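Section 4: Setting Up the Gear Task

Wollville Robotics Club – Bench Guide, September 2021
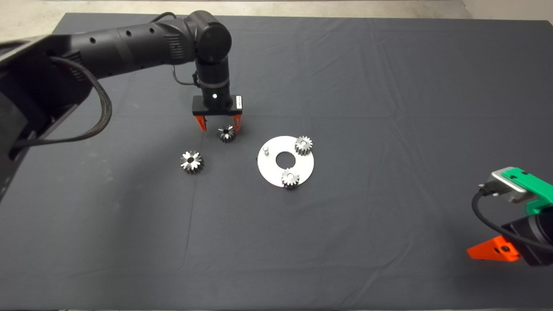 The gear task is the second exercise new members run on the two-arm bench, after the block transfer in Section 3. Read the whole section before you power anything up. The goal is to pick each loose gear off the cloth and seat it on the white plate, first by hand control and later from a recorded program. The spur gears stand on short pegs on the plate, and the bevel gears start flat on the cloth. When you practice a pick, bring the orange fingers in from straight overhead and stop just above the gear before you close them. Most of the dropped gears last year came from closing too early, with one finger riding on top of the teeth.

What you need

Gear kit from the Harahap drawer (plate, pegs, spur gears, bevel gears)
Dark gray table cloth
Zekora control laptop and its charger
2 mm hex key
Run log for the bench

4.1 Preparing the table

1. Check that both arms are parked and the power switch on the bench supply is off.

2. Spread the cloth over the table and pull it toward you until the front edge hangs evenly. Small creases are fine. Flatten any raised fold in the area where the gears will sit.

3. Wipe the gears with a dry rag. Do not oil them for this exercise.

4. Set the white plate on the cloth to the right of center and press down on it with your palm. If it rocks, there is a fold under it.

5. Push the pegs fully into the plate. Leave at least one peg empty as a target.

6. Lay the bevel gears on the cloth to the left of the plate, far enough apart that the open fingers can reach one without touching the other.

Note: The plate is not clamped. If an arm bumps it during a run, stop, put it back, and write "plate moved" in the log. Do not try to nudge it back with the gripper.

4.2 Checking the fingers and cables

1. Look at the finger screws on both grippers. Snug them with the hex key if needed. The fingers are printed parts and the holes strip easily, so stop as soon as the screw head touches.

2. Check each finger for cracks near the screw. Spares are in the Harahap drawer.

3. Follow the wrist cable with your hand from the gripper up to the elbow. It should have enough slack to form a loose loop at the wrist, and the strap should hold it without pinching.

4. Make sure the thick braided cable runs around the outside of the arm base and does not lie across the work area.

Caution: Do not re-route a cable with the power on. Two wrist connectors were pulled out in February this way.

4.3 Powering up

1. Tell everyone at the bench that you are turning the arms on. Hands off the table.

2. Switch on the bench supply and wait for the indicator light on the gripper housing.

3. Start the Sorero program on the laptop and choose profile 11, "Gears". The other profiles use a stronger grip and will chip a finger on metal parts.

4. Set the speed limit to 200. Leave it there until you have been signed off on this section.

5. Home one arm, let it finish, and then home the other. Never home both together – their paths cross over the plate.

4.4 First pick by hand control

1. Move the second arm out to the right and leave it there.

2. Bring the first arm over the nearest bevel gear at a safe height. Turn the wrist so the fingers will close across the widest part of the gear.

3. Lower slowly and stop just above the teeth. Bend down and check the alignment from the side of the table.

4. Lower the rest of the way, close the gripper, and lift straight up. If the gear tilts, set it down and start again from step 2.

5. Carry it over the empty peg, lower until you see the bore pass the tip of the peg, and open the fingers.

Caution: If the gear catches on the peg, do not push down. Press stop, open the fingers, and free the gear by hand with the power off.

Practice until you can seat a gear on almost every attempt before you record anything. Recording is covered in Section 5. Questions about profiles or sign-off go to Haziq Subramaniam.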